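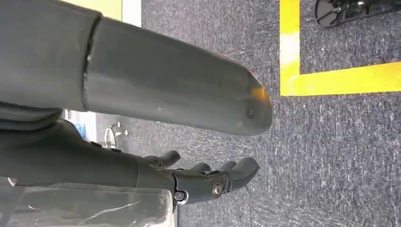

One reader of the Losari workshop page asked whether 890 short recordings would do to teach a hand to pick up pegs and cloths, or whether the work only starts to pay at 3,000. For a single task in a single room, 890 varied recordings will go further than 3,000 near copies. Vary the start position before anything else.

Workshop tips: recording examples at floor level

Mark the work area with bright tape. On speckled grey carpet yellow shows up well, and a corner is enough to set an object back in the same area. Press the ends down firmly - lifted tape catches on wheels.

Keep plastic sheeting clear of finger joints and of any wrist camera. Fold the loose edge under and tape it to itself.

Wipe the lens with a dry microfibre cloth at the start of each batch. Glass cleaner goes on the cloth, never on the lens.

Begin each recording with the fingers half open. Leave 2 seconds of stillness at both ends so that trimming is simple.

Keep failed grasps, but label them as failed. The Sitdale set holds 3,122 recordings, and up to 890 of those are misses or second attempts.

Vacuum low-pile carpet between sessions. Fluff works into the gaps between finger segments - a soft paintbrush will lift it out.

Copy files to a second drive before changing the task.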